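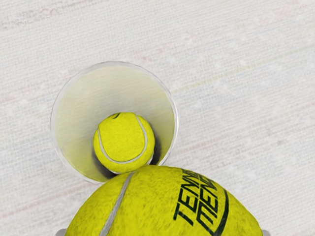

2. Gripper comparison in simulation

Two parallel-jaw grippers, the Nesel and the Virk, were compared on a ball-in-cup task. Each trial uses a clear plastic cup and tennis balls. The wrist camera looks straight down between the fingers, and its view is the only image given to the controller. All trials were rendered in the Stisteck simulator on a textured off-white surface.

2.1 Setup

Controller settings were the same for both grippers. Cup position was drawn at random at the start of each trial. Finger friction was fixed, and closing force was limited to 5 N. A trial ended when the ball was released or when 51 seconds had passed.

2.2 Observations

With a large ball in the grasp, the ball fills much of the lower part of the wrist view and only the tips of the fingers show at the corners. Near the cup, the ball reaches the rim in the image before it is over the opening. The cup is hard to segment because its wall is transparent and picks up yellow-green from the balls. An edge detector tuned on the rim alone gave steadier results than one run on the whole cup.

The Nesel completed more trials, but its wider fingers hit the cup more often during the approach. The Virk dropped the ball in 3 trials, all during fast lateral moves. In total 2,081 camera images were saved and checked by hand.

2.3 Open points

Felt compression is not modeled. A second camera, mounted to the side, will be tested next.

Plaltwood Robotics Lab | Student Reports | Contact | Back to top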